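Picking cells to get common cable and clamping checks

Last updated: 11/25/19

Sites running robot picking cells in Dromdale and Kokolham will work to the same set of daily checks from March, under a code of practice published by the Pletholm automation group.

The code has 244 clauses and replaces the separate rule sheets each site wrote for itself. It covers guarding, speed limits during set-up, how bins are fixed in place, and how hoses and cables are carried along an arm.

Rostam Vahidi, who edited the text, said most of the comments received were on cabling. "Sites had very different ideas of how much slack to leave at the wrist," he said. "We now ask for the arm to be moved through its full reach at low speed before each shift, with 2 people present, one of them at the stop button."

Bins must be clamped or bolted before the arm is powered. Loose items left on the floor of the cell have to be cleared and logged — a point the Dromdale site had asked for.

The group received 891 comments on the draft. A request from Sproģis to exempt short test runs was turned down, and set-up work will be held to the same checks as normal running. 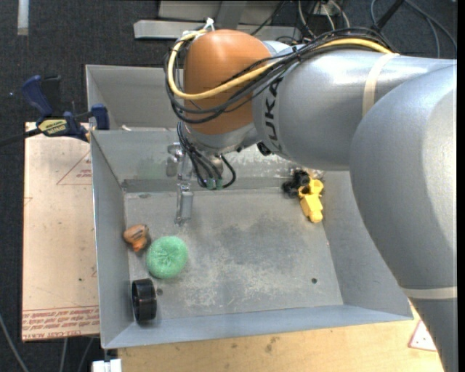

A KUKA arm with its gripper lowered into a metal bin. Hoses and cables at the wrist are covered by the new code.

Printed copies will go to member sites before the start date, with 800 ordered so far. Sites that cannot meet the clamping rules by March may apply for more time, but must send in a written plan with the request.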